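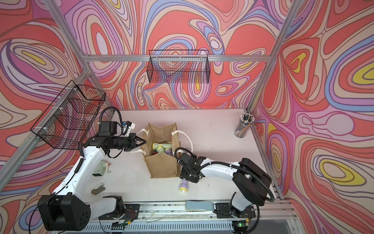 Monday, bench 2, before lunch

Wallpaper is still up on all three sides. Coral, lilac, periwinkle, bits of mustard. Marites Lumanlan calls it cheerful. I have now spent a whole morning facing it and would call it persistent. The roll was labeled Zernen and I have put the leftover length on the top shelf, where I hope it is forgotten.

Baskets: two black wire ones, one on the back rail and one on the left post. The left one is on with cable ties. White ties, black basket, very elegant. I had them down for the label maker and the tape, and by ten o'clock the label maker was in my coat pocket again, so the system works about as well as the last one.

Tabletop needs a proper scrub. The scuffs I've given up on. The specks I have not, but I wiped it Friday with the Karkeck spray and would like to know who is paying for that stuff.

Went through the bag order while the kettle was on. Invoice says 100, order number 1487, supplier Ambrosio. I'm taking their word for the 100. 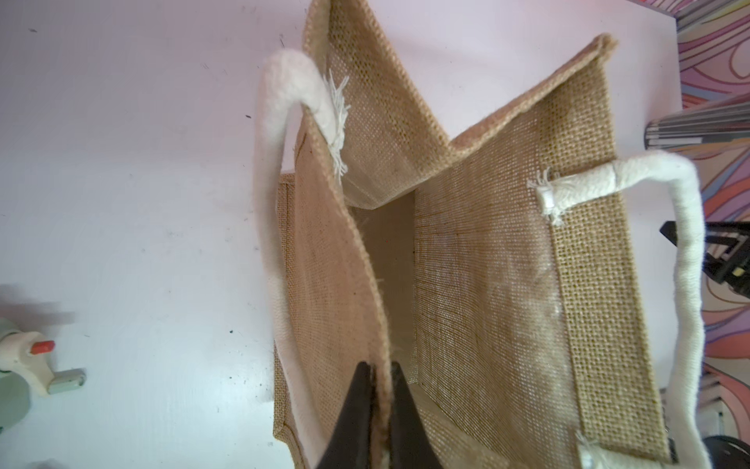
Bag notes

Jute, tan, coarse open weave, white rope handles. Looks like a bag that shops at a farmers market without you. There's a faint shine on the inner face, behind the weave, so I've written "laminated?" on the card and will ask Ambrosio before we promise anyone it wipes clean.

Side gusset wants to fold inward. Fine for storage, annoying for packing. Fudow want theirs standing up and open on the counter in December, and I said yes on the phone before I had tried it. Lesson noted, not for the first time in this book.

Handles go wherever they like. Suggest we tuck them down the outside before filling, or we'll be fishing them out from under the jars.

Jute sheds, or at least the last lot did. Brush down the table between batches and keep the labels face up, well away from it.

To do: ask about the lining. Find scissors. Return Marites's mug.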